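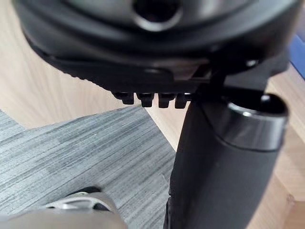
Naswood Allotment and Garden Society
Minutes of the November general meeting, held in the back room of the Sondcombe Road hall

The meeting opened at 7:10 p.m., the key having been found at 7:05. The chair thanked everyone for coming out in the rain and asked that wet coats not be hung on the piano.

1. Apologies
Received from the holders of plots 9 and 31. Plot 14 sent apologies for the September meeting, which were accepted in arrears.

2. Minutes of the last meeting
Approved with one correction. The word "marrow" in item 6 should read "manor." The member who raised the correction wished it known that this changes the sense of the entire item. The secretary agreed and offered no defense.

3. Matters arising
The gate. The new latch is on. It works from the outside. Members on the inside at dusk are asked to lift the gate slightly with a knee and say whatever helps.
The shared mower is back from Stesel Repairs with a bill and a note. The note said the mower had been put away full of wet grass. The bill said much the same thing in numbers. Both were passed around the table and the bill came back first.

4. Water
The long item. It was hoped to hold it to ten minutes and it was held to fifty.
The society has one 1,000 gallon tank at the top of the slope, filled from the hall roof, and it ran dry in August for the second year. The lower plots say the upper plots take too much. The upper plots say the lower plots have the soil. It was pointed out that these same remarks appear in the minutes of last November, and a member asked whether we could save paper by referring to them by number.
Two proposals were put.
The first was to buy a second tank. Barta Tanks has quoted $252 for a used one of half the size, delivery not included. Delivery was then discussed by people who own trucks and, at greater length, by people who do not.
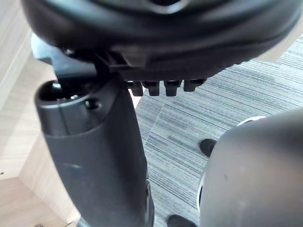 The second proposal was a watering rota, with upper plots on even dates and lower plots on odd dates. It was noted that some months end on an odd date and begin on another, giving the lower plots two days running. The upper plots had plainly noticed this before they arrived. A suggestion that the last day of such months be a day of rest for all was felt to be fair, if a bit biblical.
Vote on the second tank: carried. Vote on the rota: carried as a trial, from April until somebody complains in writing. Complaints made over the fence will not count.
Action: secretary to confirm the price with Barta Tanks and ask what was in the tank before. The member from plot 22 would like this asked first.

5. Compost
The left-hand bay is for new material and the right-hand bay is for finished compost. This has been the rule since the bays were built. The middle bay has no rule and has become the most popular. Items removed from it this fall include a lampshade, a full bag of cement, and a pumpkin with a face.
Agreed: new signs. There was some feeling that people who ignore small signs will also ignore large ones – the chair said they would at least be ignoring them from farther away.

6. Seed order
Forms are due back before the end of the month. Last year 2 members ordered onion sets by weight believing they were ordering by number, and the society is still eating the result. Please read the column headings. Anyone wanting seed potatoes should say which kind, as "the good ones" was written on four forms and meant a different potato each time.

7. Summer show
The show made a small profit, nearly all of it from cake. The judging of the longest runner bean is still in dispute. The losing party holds that the bean should be measured along the curve. The winning party holds the cup. Agreed that next year's schedule will say "straight line, end to end, no pulling."
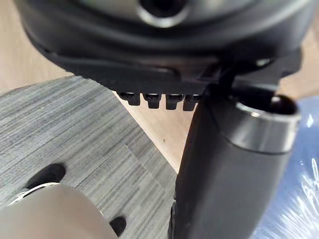
Underside of the black housing, showing the row of four small tabs.

8. Plot inspections
Three plots are under notice for weeds. One holder replied that the plot is a wildlife area. The inspectors accept that there is wildlife in it and have asked to see some area.
The path between plots 17 and 18 has moved again, toward 18. It will be put back with string and pegs before the next inspection, and both holders have been invited to watch.

9. Any other business
A member asked whether hens might be allowed. Put over to January. A member asked whether a rooster counts as a hen. Also put over to January, with less enthusiasm.
The hall would like its teaspoons back. It had twelve in the spring.
The kettle is to be unplugged after meetings, including this one.

The meeting closed at 9:20 p.m. Next meeting in January, same room, same hour. Please bring a chair if you have strong views about the folding ones.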